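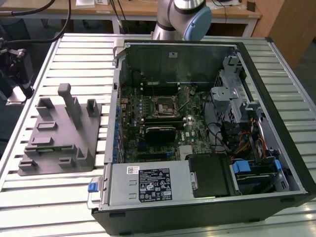 4. Reading the open case

The inside of a desktop tower is a wonderful thing to learn from. Lay it on its side, take off the panel, and most of what an owner might ever want to reach is facing up. In this section we look at how that interior presents itself to a person with little or no repair experience, and at which parts of the layout helped our learners find their way.

4.1 Color as a first guide

We began with the question that Augustina Essien asked when we were planning the sessions at the Clovutley workshop: where do people look first? The 35 learners who came through in October were given an open Dell tower and 10 minutes to talk about it before touching anything. We transcribed everything they said, which came to 200 pages in the end, and reading it back was the best part of the project.

Color came up early and often. In the towers we used, the outer shell is black and the inner metal is pale gray, so a bit of blue plastic stands out strongly. There is blue at the end of the power supply and on the drive carriers, and more of it beside the expansion slots. Learners took it as an invitation. "The blue bits are for me," one of them said, and we liked that so much that it became the working title of the paper for a while.

The wires were read very differently. A bundle in red, yellow, orange and black is also bright, yet few learners described it as something they were meant to handle. Several kept their hands well back from it when the talking part was over and the exploring part began. Naa Ofori, who coded the transcripts, suggests that loose, curving things look alive to a beginner in a way that a straight-edged latch doesn't. We think she is right, and we would love to see someone test it properly.

4.2 Flat parts and their edges

The second thing learners had to work out was how a part wants to be held. A drive carrier has a handle. A small circuit module has only its faces and its edges, and the edges are where the gold-toned contacts tend to be.

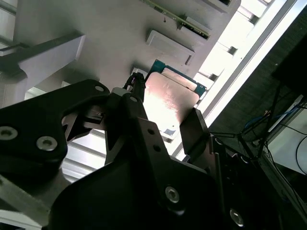 Beginners in our group nearly always wanted to pinch a module by its faces, as you would a cracker. After they had watched the demonstration, most moved their fingers out toward the short ends. Lwazi Shabalala taught the Monday group and used no technical words at all for this step: hold it like a photograph you care about. His learners picked the habit up quickly and passed it along to each other, sometimes with great seriousness.

We also noticed how much the surface of a part matters. Shiny metal plates throw back the overhead light, and printing on them can vanish at certain angles. Learners tilted modules back and forth to catch the lettering, and while they were tilting they found other things: a label, a notch, a row of contacts. We had treated glare purely as a nuisance when we set up the tables. We now think a little of it makes people look longer.

4.3 Landmarks on the board

The motherboard is where the talk got really lively. To an experienced eye it has clear districts. To a newcomer it is a great deal of green with small things all over it, and the job is to find two or three places to start from.

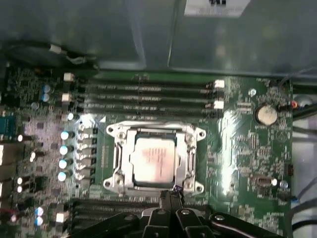 Reading time for Section 4: 4 minutes

The processor socket was the favorite landmark by a wide margin. It is square, it has a bright metal bracket, and it sits apart from the finer parts that crowd the edges of the board. Learners named it "the stage," "the town square" and "the window." Once they had it, they described other things by their distance from it, and the long black memory slots came next. With their white clips at the ends, the slots make a tidy set of parallel lines that even a hesitant learner could follow with a finger.

The round coin-cell battery got more affection than we had expected. It is the one part of the board that many people had already met at home, in a kitchen scale or a car key. Chie Sekiguchi has argued in our group meetings that a familiar object inside an unfamiliar one works as a kind of handrail. The transcripts are full of moments that fit her idea. One learner said nothing for several minutes, spotted the battery, laughed, and then talked until time was up.

Capacitors were harder. People saw them readily, especially the ones with shiny tops, but had no everyday word for them. "Cans" won out. We kept it in our teaching notes.

Figure 4. A desktop tower on its side with the side panel removed and the interior facing up. The socket is near the upper middle of the board, with the memory slots above it and the power supply nearest the viewer.

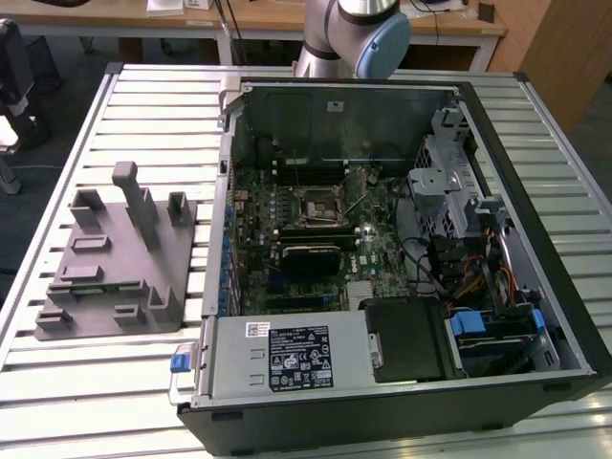 4.4 What the layout leaves unsaid

Figure 4 shows how much an open tower gives away at a glance, and also where it goes quiet. A latch can be seen, but the direction it moves usually can't. Learners tried pushing, lifting and sliding in no particular order, and Sivaprasad Venkataraman's session notes record a good deal of cheerful frustration at this stage. Small printed arrows would have helped.

Order is the other gap. Cables that loop across the space between the board and the drive cage may need to be moved before something else can be lifted, and a beginner has no way to know this from looking. The learners who did best were the ones who traced a cable from end to end before they touched it. We made that tracing step part of the later sessions, and Section 5 compares the groups taught with and without it.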